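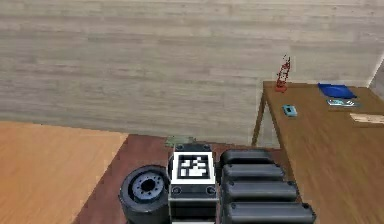

Horizontal paneling in a dining room – paint it or leave it?

gralville_kate
We moved in last August and the dining room walls have wood-grain paneling that runs side to side. I want to paint it. My husband wants it left alone. The room is 13 feet long and faces north. Has anyone here painted theirs and regretted it?

oldlathe
Leave it for a full winter first. Paint is easy to put on and miserable to get out of the grain. I stripped one wall in our Titthorpe house and would not do a second.

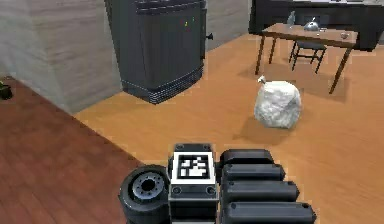 If the room feels dark, change the bulbs before you touch the walls. We went to warmer ones and a bigger shade and stopped talking about paint.

Inger Þrastardóttir
I disagree with oldlathe. Mine was painted nine years ago and still looks good. Clean it, scuff it lightly, use a bonding primer, then two coats of satin. The primer matters more than the paint. I used Lollonis and it has never peeled.

mudroom_mel
Is it real wood, though? If it's a printed surface, sanding will go right through it. Try a spot low down in a corner.

gralville_kate
I don't know what it is. The seller's papers only say "Þorgeirsson panels." A painter quoted me over $1000 for the room, and that was without the trim.

oldlathe
Then find out before anyone sands. And $1000 buys a decent rug, which would do more for a dining room than paint.

Inger Þrastardóttir
Rugs under dining tables are a pain. Chairs catch on the edge and crumbs never come out. I got rid of ours after a year.

oldlathe
Get a flat weave and make it big enough that the chairs stay on it when you pull them out. Ours was $400 and it vacuums fine.

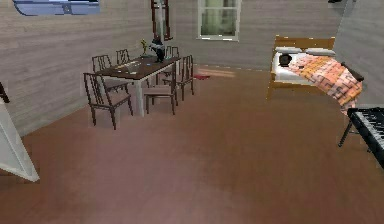

Update from gralville_kate
Did the corner test. It's a printed surface, so no sanding. I'm going to prime one board behind the door and look at it for a month. My husband has agreed to the one board.

mudroom_mel
Scratch it with a fingernail after a week. If the primer lifts, stop there.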